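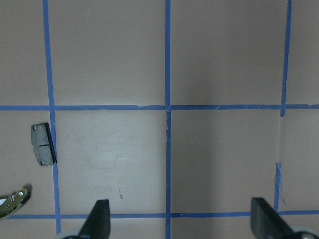

# Gripper comparison: frequently asked questions

Last updated Dec 6, 2018

We have received many questions after our first note on the comparison of the Fakwood and the Clenier grippers. I have collected the answers on this page. If your question is missing, please write to Birger Amundsen at Tveit.

### Which grippers do you compare?

Both are electric grippers with two fingers. The Fakwood closes with a linkage, so the fingertips move a little up or down during the stroke. The Clenier is a simpler design and costs less. We do not test vacuum or soft grippers, and we have no plan to do so.

### Why do you use brake parts?

Our first users repair and sort brake parts, so we began with what they handle. A brake pad is a good beginner part, with flat sides that the fingers can meet squarely. The curved brake shoe is much more difficult. It has a thin web with holes in it, and if the fingers close on the wrong place, the shoe turns in the grip like a key.

### What is the blue tape for?

The tape divides the surface into cells, and each trial begins with a part placed in a named cell. In this way two operators can repeat the same trial without measuring. Please do not use the tape as a reference for calibration! It is put down by hand and the lines are not fully straight. It also becomes damaged when the fingers scrape over it. We change a strip when it disturbs the grasp, but small damage we leave as it is.

### Does the surface matter?

Yes, more than I expected in September. Brown paper gives a dull background and the camera finds dark parts on it without much trouble. A glossy surface gives reflections, and a wrist camera sees them from a short distance, where they can cover a big part of a cell. If you can choose only one thing to improve before you buy a better camera, choose the surface.

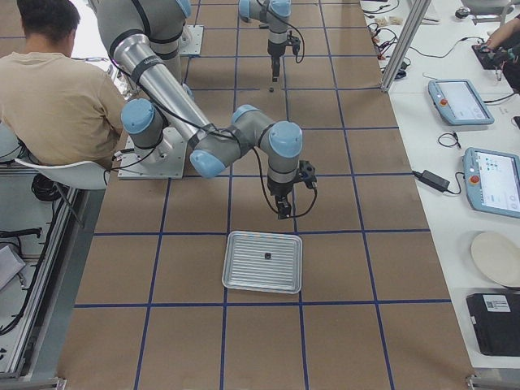

### Can two arms work over the same surface?

They can, but we give each arm its own cells and the controllers do not share a plan. Each arm has its own teach pendant with its own emergency stop. Before you start a program, check which pendant belongs to which arm - I have myself pressed start on the wrong one. For work where the arms must hand over a part, you need coordinated control, and this page does not cover it.

### Why is there a tray in some trials?

To pick a part from the open surface is one task, to pick it from a tray is another. The raised rim limits how low the fingers can come from the side, and the ridges in the bottom can leave a small part standing a little crooked. For the tray we approach only from straight above.

### How many grasps do you make?

For each gripper we make 100 grasps with every part, with the same speed and the same starting cells. A grasp counts as good if the part is lifted and set down again in the next cell without slipping. We have 179 trials left before we can publish the table.

### Which camera position is best?

We record from the wrist, from a fixed place beside the table and from above the work. The wrist view is best for the last centimeters, but the fingers hide a part of the picture and the neighboring cells are easily lost. The higher view shows the whole grid, so we use it to decide which part to take first.

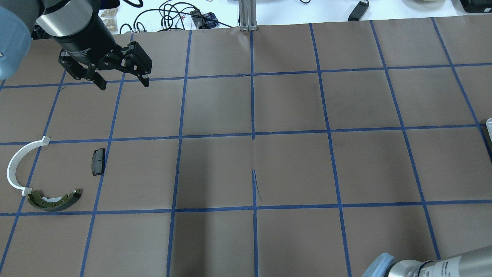
Small parts far away from the camera become only a few pixels, so with the higher view alone we would not trust the final position. We combine both in the Resetberg controller, which changes from one view to the other when the gripper is above the chosen cell.

### Do I have to open the fingers fully before each approach?

No. We do it because it is safe for all our parts, but it takes time and it needs free space on both sides. When parts lie close together, the wide fingers can push the neighbor away. For the brake pad alone you can begin with a half-open gripper.

### How should the cable be fastened?

Tie it along the links and leave a loose loop at the wrist. Turn the last joint slowly to both ends of its range and watch the loop. If the cable becomes tight, make the loop bigger before you run any program.

### Can I send you my own parts?

Yes, if they are clean and free from oil. Please send two of each kind, and write which surfaces must not be scratched. Parts are returned when the trials are finished.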